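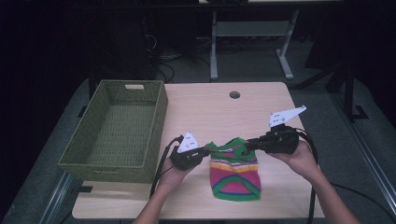
Saturday, October. Pipeline transit model, Trarska to Hirlow leg.

Reran the tariff case with the Liyanage storage curve in place of the flat one. Base flow 100 units per day, interruption on day 7, withdrawal capped at 20. Shortfall at Hirlow now appears two days earlier than in the previous run. Checked the units twice; the curve is in energy terms and the flows are in volume, so the converter sits between them. That was missing before.

Contract side still crude. Take-or-pay is modelled as a fixed charge, with no make-up gas in later years. Nament terms allow make-up, so the buyer's cost is overstated.

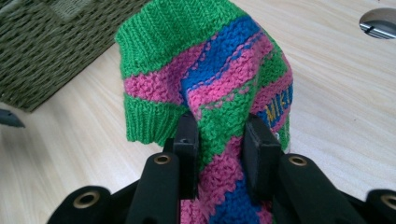 Lautaro Lucero thinks the make-up clause will matter less than the reverse flow limit, and wants that varied first. Fair point. Limit is hard-coded in the network file; will move it to the inputs sheet.

To do: reverse flow at 0 and 20. Ask Celeste Bustos for the older transit contract. Keep the old run for comparison.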